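# What happens inside a washing machine?

I love washing machines. I know that's a funny thing to love, but when I was six I used to sit on the kitchen floor and watch ours go round like it was the telly. My gran said I was cheaper than a cinema ticket!

So let's go and look inside one. We'll start with the big metal bucket, called the drum. The drum has lots of little holes in its wall, and they're there for a good reason. Your clothes have to stay in, but the water needs to get in and out. Think of a colander when somebody drains the pasta (the pasta stays, the water runs off).

The other bit I want you to spot is the thick rubber ring round the opening. It's called a gasket, and when the door shuts, the door squashes up against it so the water can't dribble all over the floor. Gaskets are also very good at eating socks. I once found three in mine, and a hair clip.

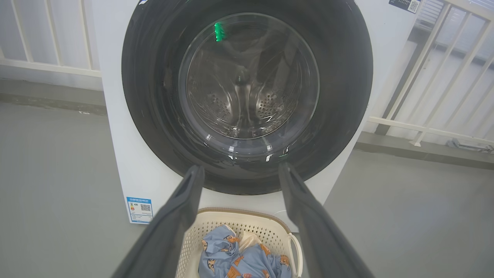
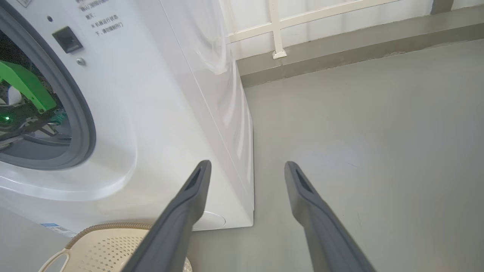
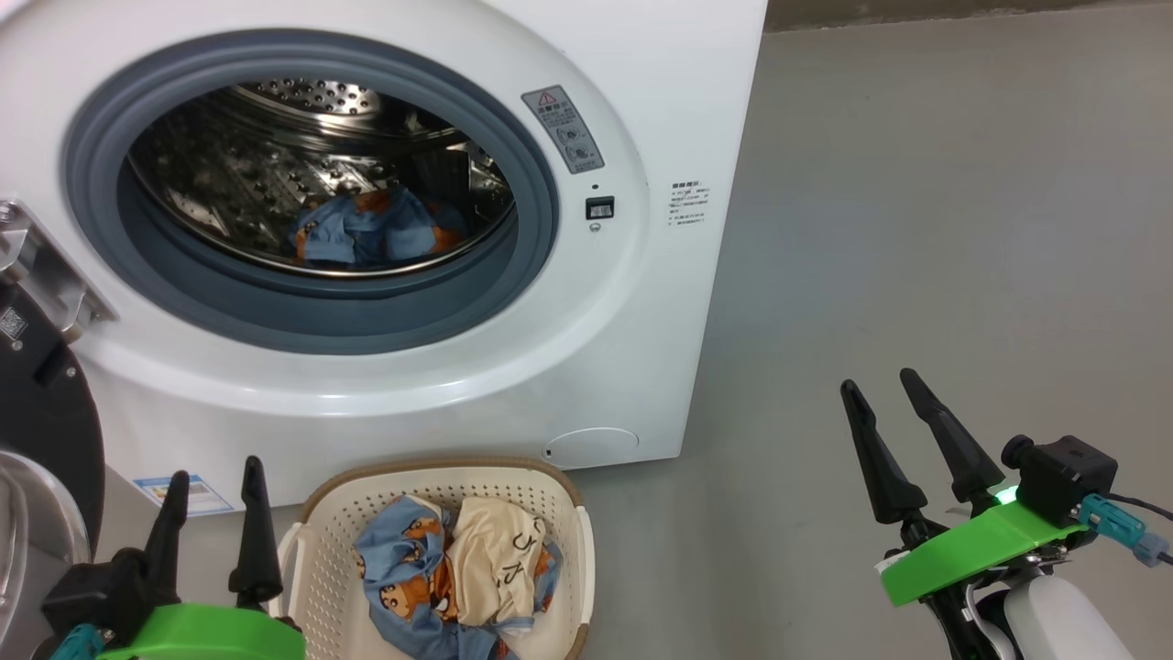
*Vallanura, August 4, 2024*

Did you find the little black slot beside the opening, in the second and third pictures? That's part of the door lock. There's a hook on the door that pokes into it, and while the wash is going the machine holds on tight and won't let go. Imagine if you could open it halfway through. Whoosh, soapy water in your slippers! The machine in the second picture even has Chinese writing on the front telling people not to force the door.

The blue thing with the orange and brown pattern in the last picture is down at the bottom of the drum, which is just where you'd expect clothes to end up. When the drum turns, it carries them up one side and then they flop back down, splat, into the water. Up, flop, up, flop. All that flopping pushes the soapy water through the cloth and knocks the dirt loose.

Then comes my favourite part, the spin. The drum can go round 1,000 times in one minute! The clothes get pressed hard against the wall and the water shoots out through those holes. If you've ever been on a very fast roundabout and felt yourself sliding to the outside, you've been a sock in a spin.

Want to try it? Put a wet flannel in a salad spinner (ask first, our Prillo Road neighbours were not keen on mine) and give it 33 good turns. Lift the basket out and see how much water is in the bowl.

One important rule: washing machines are for clothes. Never climb in one, and keep cats out too, as they like a cosy hole. Ask a grown-up before you press any buttons.

In September I'll be doing fridges, and why the light goes off.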